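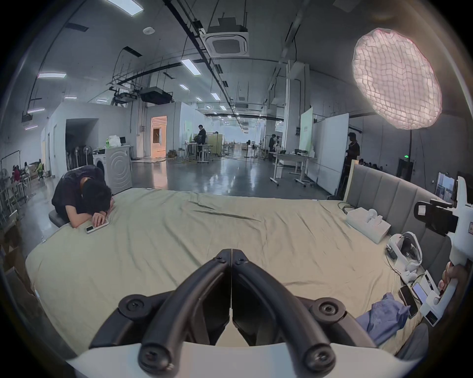
Home | Stories | Archive | About | Contact
Print this story | E-mail to a friend

The Sage Sheet

Svyatoslav had promised his aunt in Nutarport that he would make up the bed properly, and he meant to, he truly did, but the sheet had other ideas. It was the pale green one she called sage (she had bought it in October and talked of little else until Christmas), and every time he smoothed one side, a new family of wrinkles moved in on the other.

"Pull," said Ivan from the far edge.

"I am pulling."

"Then pull kindly. It's a sheet, not a goat."

So they pulled kindly, for 15 minutes by the kitchen clock, and talked about soup, and the ferry, and whether Ivan's mother would ever forgive the business with the plum jam. By then the bed looked very much as it had at the start, and a good deal more comfortable.

"She'll only sleep in it," Svyatoslav said at last, and went to put the kettle on.

This site uses cookies. Accept | Learn more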